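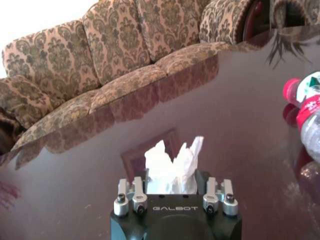
여름 감기와 벽돌책 다섯 권

8월, 글쓴이 보리차한잔

여름 감기는 개도 안 걸린다는데 제가 걸렸습니다. 그것도 휴가 첫날에요! 원래는 강릉에 가서 물회도 먹고 바다도 보고 올 생각이었는데, 숙소 취소하고(수수료 반이나 떼였어요, 흑흑) 집에서 코만 풀다가 결국 몇 년째 모셔만 두던 소설을 꺼냈어요. 윌머 베탄쿠르의 『히르니아(Hirnia)』 연작. 다섯 권짜리고 다 합치면 2,961쪽입니다. 제가 이걸 언제 샀더라, 아마 전에 살던 집에서 이사 나오기 직전이었을 거예요. 이삿짐 싸면서 제일 무거운 상자가 이 상자였던 건 똑똑히 기억나요.

미리 말씀드리면 다 읽었습니다. 열하루 걸렸어요. 휴가는 엿새였으니까 나머지는 출근하면서 읽은 건데, 후반부 두 권은 출퇴근 지하철에서 거의 다 해치웠어요. 옆자리 분이 자꾸 표지를 흘끔거리셔서 조금 으쓱했고요 ㅎㅎ

줄거리를 아예 모르는 분들을 위해 조금만. 히르니아라는 항구 도시가 있고, 거기서 밧줄 만드는 집안 사 대가 살아요. 1권은 증조할머니가 밧줄 공장에 시집오는 얘기인데 진짜로 첫 백 쪽 동안 밧줄만 꼽니다. 삼을 어떻게 빗고, 타르를 언제 바르고, 꼬는 방향이 어느 쪽이고. 저는 여기서 예전에 두 번 포기했어요. 이번에도 코가 막혀서 입으로 숨 쉬면서 밧줄 꼬는 얘기를 읽자니 이게 사람이 할 짓인가 싶더라고요. 근데 120쪽쯤에서 시동생이 배를 훔쳐서 도망가거든요? 거기서부터는 못 멈춰요. 혹시 저처럼 초반에 놓으신 분 계시면 일단 배 훔치는 데까지만 가 보세요. 밧줄 얘기는 대충 넘겨도 됩니다. 나중에 4권에서 밧줄 꼬는 방향이 다시 나오긴 하는데, 그때 돌아가서 찾아보면 돼요(저도 그랬어요).

2권이 저는 제일 좋았어요. 할머니 세대 얘기인데, 시장에서 소금 파는 톤디(Thongdee) 부인이라는 사람이 나와요. 주인공도 아니고 나올 때마다 두세 장면이 전부인데 이 사람 말이 전부 재밌어요. 외상 장부를 글자가 아니라 매듭으로 적는데 그걸 아무도 못 읽으니까 아무도 못 따진다는 설정. 이 장면 읽다가 웃는데 기침이 터져서 한참 고생했습니다. 동생이 방문 열고 괜찮냐고 물어봤을 정도예요.
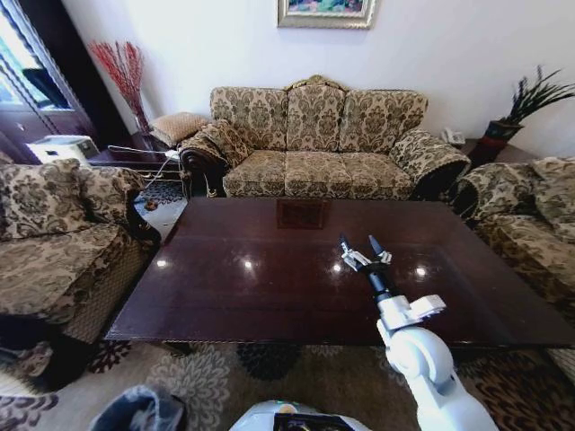
3권은 음, 호불호가 갈릴 것 같아요. 갑자기 내륙으로 배경이 바뀌고 전쟁 얘기가 길게 이어지거든요. 인물이 한꺼번에 스무 명 넘게 늘어나는데 이름이 다 비슷비슷해서 저는 포스트잇에 가계도를 그려서 책날개에 붙여 놨어요. 안드레, 안드레아, 안드레스. 작가님 왜 그러셨어요 진짜. 그래도 후반부에 강 건너는 대목은 숨도 안 쉬고 읽었습니다. 다리가 끊어졌는데 밧줄집 손자가 어릴 때 배운 대로 줄을 걸어서 사람들을 건네주는 장면이요. 아 이래서 1권에서 그렇게 밧줄을 꼬았구나, 싶어서 조금 억울하면서도 좋았어요.

번역 얘기도 해야겠네요. 제가 가진 건 보클로(Borklow) 출판사에서 나온 구판인데 지금은 절판이고 새 판은 세 권으로 묶여 나온대요. 구판은 글자가 작아요. 정말 작아요. 한 쪽에 글이 빽빽하게 들어 있어서 누워서 읽으면 팔도 아프고 눈도 아픕니다. 대신 주석이 각 쪽 아래에 바로 달려 있어서 저는 이게 훨씬 편했어요. 새 판은 주석을 전부 맨 뒤로 몰았다던데 벽돌책에서 그건 좀 너무하지 않나요? 하나 볼 때마다 책을 뒤집어야 하잖아요. 사투리 번역은 처음엔 어색했는데(항구 사람들이 전부 남도 말을 써요) 반 권쯤 지나니까 그 사람들이 원래 그렇게 말하던 사람들 같고, 나중엔 저도 혼잣말로 "그라제" 이러고 있더라고요.

읽는 동안 먹은 것도 적어 둘래요. 나중에 제가 찾아보려고요. 첫 이틀은 흰죽이랑 배즙. 사흘째부터 입맛이 좀 돌아와서 콩나물국에 밥 말아 먹었고, 나흘째엔 엄마가 닭 한 마리를 푹 고아 오셨어요. 엄마는 책이 탁자에 쌓인 걸 보시더니 아픈 애가 저런 걸 읽으니까 열이 안 떨어지지, 하셨는데 정작 가실 때 1권을 빌려 가셨습니다. 지금 어디쯤 읽으셨냐고 전화로 여쭤보니까 아직도 밧줄 꼰대요.

앉는 자세에 대해서도 할 말이 많아요. 두꺼운 책은 정말 자세가 반이에요. 소파에 기대면 한 시간쯤은 천국인데 그 뒤로 목이 뻣뻣해지고, 엎드리면 허리가 나가고, 책상에 앉으면 공부하는 기분이라 싫고. 제 결론은 소파 팔걸이에 등을 대고 무릎을 세운 다음 무릎에 쿠션을 올리고 그 위에 책을 얹는 거예요. 독서대도 써 봤는데 이 정도 두께면 집게가 못 버티고 툭툭 넘어가요. 4권이 825쪽이거든요. 무기예요 무기.

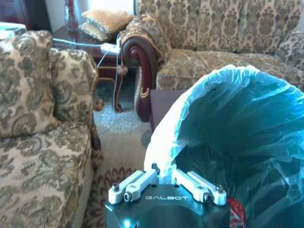 그 4권 얘기를 하자면, 드디어 손녀 세대로 내려와서 공장이 망해 가는 이야기예요. 합성 섬유 로프가 들어오면서 주문이 뚝뚝 끊기는데, 아버지는 끝까지 장부를 안 보여 주고 딸은 밤에 몰래 창고를 세어 보고. 큰 사건은 별로 없어요. 그런데도 저는 4권에서 제일 많이 울었어요. 공장 기계 파는 날 아버지가 새 양복을 입고 나오는 장면이 있는데 우리 외할아버지 생각이 나서요. 외할아버지도 방앗간 문 닫던 날 머리에 기름 바르고 나가셨다고 들었거든요. 코감기 걸린 사람이 울기까지 하면 어떻게 되는지는 상상에 맡기겠습니다...

5권은 앞의 네 권에 비하면 얇아요. 470쪽. 앞에서 벌여 놓은 걸 다 수습하기엔 짧지 않나 했는데 수습을 안 하고 그냥 끝나요. 배 훔쳐 간 시동생이 어떻게 됐는지도 끝까지 확실히 안 나와요. 편지 한 통이 오긴 하는데 그게 본인이 쓴 건지 아닌지 읽는 사람마다 의견이 다르더라고요. 저는 본인이 썼다에 한 표. 맞춤법 틀리는 버릇이 똑같잖아요! 원문에서도 그런지는 모르겠지만 번역하신 분이 일부러 맞추신 것 같아요. 혹시 원서로 읽으신 분 있으면 댓글 좀 주세요, 궁금해서 잠이 안 옵니다.

감기는 거의 다 나았고 기침만 조금 남았어요. 강릉은 단풍 들 때 가는 걸로 미뤘고, 그때까지는 얇은 책만 읽으려고요. 시집이나 만화책 추천 받습니다. 참, 지난번에 물어보셨던 보리차는 볶은 겉보리를 시장에서 사다가 끓이는 거예요. 물 2리터에 한 줌이면 되고 팔팔 끓고 나서 십 분 정도 더 두면 됩니다. 저는 거기에 옥수수를 조금 섞어요.

문의는 방명록에 남겨 주세요 | © 보리차한잔, 무단 전재 금지 | 맨 위로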